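Handout 6: When the recording lies – a fault in hand-held gripper data
Course: Practical Robot Learning, Stosesgate
Notes by Peter Polák, version of 27 November 2019

Please read this before the lab session. Bring your safety sheet from Handout 2, we will come back to it at the end.

6.1 What happened

In July our lab prepared a set of demonstrations for the arm we call Urkuda. The task was simple: pick up a small container from a low table and put it into a bin. We recorded 200 demonstrations with hand-held grippers, which a person carries and closes with the fingers, and no robot takes part in the recording. The training finished without any warning and the error curve looked very good.

On the first run with the real arm, the gripper came down beside the container, closed on air, and continued to move down. It pressed against the table top until the force limit stopped it. One finger pad was torn at the base. No person was inside the marked area, so nobody was hurt, but the table had to be replaced and we lost the arm for several days.

The first opinion in the group was that the network had learned badly. I shared this opinion, and I was wrong. The network had learned quite exactly what we gave it.

6.2 How the gripper knows where it is

The hand-held gripper has no joints that we can measure, as we can with an arm. Its position must be estimated from the images of its own camera together with the motion sensor. The software looks for points in the room which stay in the same place, for example corners of shelves, window frames or lamps, and calculates how the camera has moved between them. A printed marker of known size gives the scale and a common zero point for all recordings.

Three conditions must be true at the same time. The points must really stay still, the marker must stay where it was during the mapping, and the clocks of camera and motion sensor must agree. 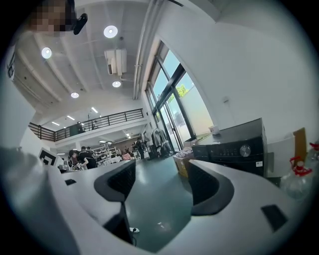 What happens if the marker is moved a little between two recordings?

Each recording is still correct inside itself, but the two no longer share the same zero point. The second one is shifted against the first by the same distance as the marker. When you train on both, the policy receives two different answers for one position of the object, and it often chooses something in the middle, where there is nothing to grasp.

6.3 The cause we found

Minoru Takagi went through the recordings by session and not by date of upload, and this was the right idea. Of the 200 demonstrations, 33 had a height error of 20 mm. All of them came from one session. The marker had been taken away for cleaning and put back on a thicker base, and the map of the room was not made again. The position software, a package named Nesine, accepted the marker without complaint, because it was clearly visible and had the correct number.

An error of this size is easy to overlook when you play the video. The video looks perfect, because the person who makes the demonstration sees the real object and corrects the hand. Only the calculated path is wrong.

There was also a second fault, and for the damage it was the more serious one. The lower limit of the arm's workspace had been set by taking the lowest point in the training data. The lowest point came from the bad session, so the limit was below the table. A protection that is calculated from the same data as the motion cannot protect you from an error in this data.

6.4 Two grippers

With two hands the problem becomes harder. Each gripper makes its own estimate, and the distance between them is the difference of two estimates. If one is wrong by a small amount, the arms can meet when they should pass each other. At least once in each recording, bring both grippers to the same known point on the table and compare the two positions.

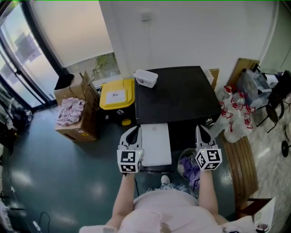 The comparison should be done at the start and again at the end of the recording. A difference at the start usually means a wrong map or a wrong zero point. A difference which is only there at the end means drift – often after the camera has been very near to a dark, plain surface for a long time and found few points to follow.

6.5 Rules since July

Make a new map whenever the marker, the table or large furniture was moved.
Measure the table height by hand and write it in the session file.
Set the workspace limit from this measured height, never from recorded paths.
Reject the whole session if the check point differs by more than 6 mm. Do not repair single recordings.
Make the first run of a new policy without an object, at low speed, with one person at the stop button who has no other task.

6.6 For the lab session

You will receive the session files in the folder Dương. One session contains a shifted zero point and another one contains drift. Plot the height of the gripper at the moment of closing for every recording, find both sessions, and write half a page on how you decided which is which. Add the workspace limit you would set for the arm and say where your number comes from.

Please work in pairs and put both names on the page.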